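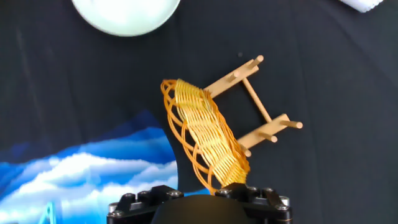 Figure 2. An orange and golden woven piece beside a small light-wood frame fitted with pegs, against dark cloth.

4.2 Where the small things live

We had gone into the Rurside interviews expecting to talk mostly about washing machines, water bills and the weather, and people were generous enough to talk about all of those. What filled our notebooks, though, was the smaller gear: racks, pegs, hooks, baskets, the bit of string behind the laundry door. In the 20 households we visited, almost every conversation drifted sooner or later to where such things are kept and who is allowed to move them, and we are grateful that our hosts were so patient while we caught up with what they plainly thought was the interesting part.

Most people sorted their things by the time of day they were wanted, with material hardly coming into it. A rack used at breakfast stayed on the bench beside the sink, even if it took up half the room there, while a bigger and better one used only when visitors came might be kept in the garage under an old blanket. Several of the older participants on the Avent side of the river described this as simply "having things to hand", a phrase that also turns up in the letters held at the Oltex collection. 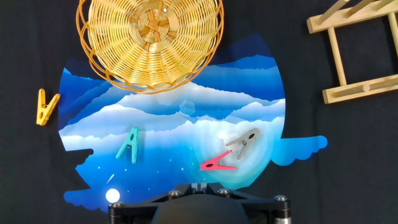 The letters deserve a short detour, as they gave us some of our favourite material. The earliest is a household list from Camargo, dated 1763, in which the writer sets down her linen, her kettles and her "sticks for the drying" one after another, with no heading between them. We read this with some care, for a list made in a hurry can look like a system when it is nothing of the kind. Still, the same mixing of kitchen and laundry goods comes up again in later lists from the same family, and it sits very comfortably beside what we were told across kitchen tables last winter.

Colour came up more often than we had planned for. Our interview guide had only 2 questions that touched on it, both near the end, and by then most people had already told us which colours belonged to which child, or which shed, or which side of the line.

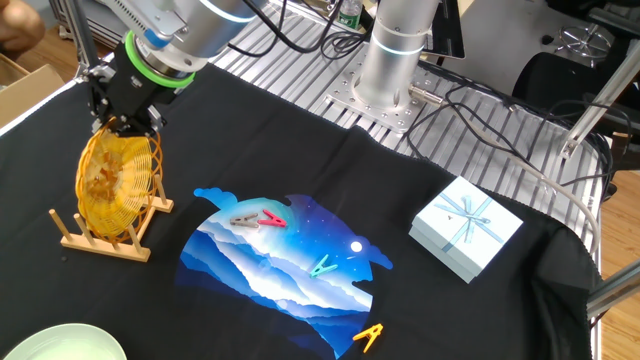

Borrowing was another matter again. Neighbours would lend a ladder or a trailer quite happily and think little more of it, but pegs and racks seemed to travel in one direction only, and a good deal of gentle teasing went on about whose were whose. One household had kept a neighbour's basket for 8 years and spoke of it with real affection. We have treated these stories as evidence of closeness between homes, although we recognise that a less cheerful reading is possible, and we return to it in Section 5. 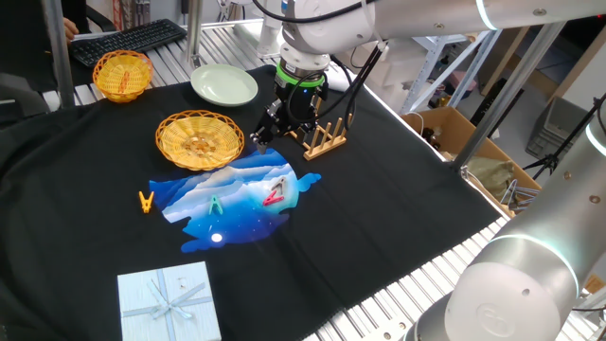 Page last updated: December

A word on storage in winter, when lines come in from the yard and everything has to find a place indoors. Participants with a covered porch changed very little from one season to the next. Those without one moved their drying into the hallway or the spare room, and the small things followed, so that a drawer meant for cutlery might hold pegs until spring. We had coded these drawers as "disordered" in our first pass through the notes, and later changed the code to "seasonal" after going back over the interviews and hearing how settled the arrangement was in most homes.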